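4.2 Comparison of the two grippers in simulation

Both grippers were tested in the simulated cell before any hardware was mounted. The Tetus gripper is a parallel design with flat pads. The Ganberg gripper closes long, rounded fingers from two sides and has a wider opening. Each was attached to the same arm model and driven by the same controller, with identical gains and the same limit on closing force. The arm paths were planned separately, as the two palms differ in depth and a shared path would have placed the Tetus pads short of the part.

The layout of the cell was taken from the Hurum test line and left unchanged between runs. Part pose was sampled at the start of each trial from a uniform distribution over the reachable area, and the same list of poses was used for both grippers. We ran 3000 trials per gripper. A trial was counted as a success if the part was lifted clear of its supports and held until the end of the lift phase. Contact between any finger and a fixed structure ended the trial and was logged as a collision, regardless of whether a grasp had already been made.

The two designs failed in different ways. Most failed Tetus trials ended in a slip during the lift, usually after a grasp far from the center of mass. Slips were rare with the Ganberg gripper, but collisions on approach were more common. The longer fingers need more clearance on both sides of the part, and the planner rejected many poses close to upright structures. Reducing the opening before the approach removed part of this problem at the cost of a smaller margin for pose error.

The wrist camera view was used as the only visual input to the Valentini pose estimator. Finger placement therefore affects the estimate as well as the grasp, and pixels covered by the gripper were masked before inference.

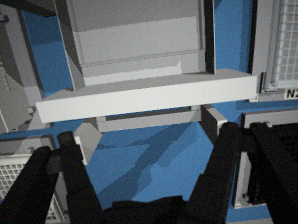
Source: authors' own simulation render.

Figure 2. View past the dark gripper fingers toward a long white bar, with gray structures and the blue floor behind. Shadows on the floor were kept in the rendered input.

With the mask applied, the estimator returned a usable pose in most trials for both grippers. The remaining errors were largely in rotation about the long axis of the part, where the visible faces give little information. These errors had a small effect on the Ganberg results and a larger one on the Tetus results, whose flat pads need closer alignment with the sides of the part. Section 4.3 repeats the comparison with the shadows turned off.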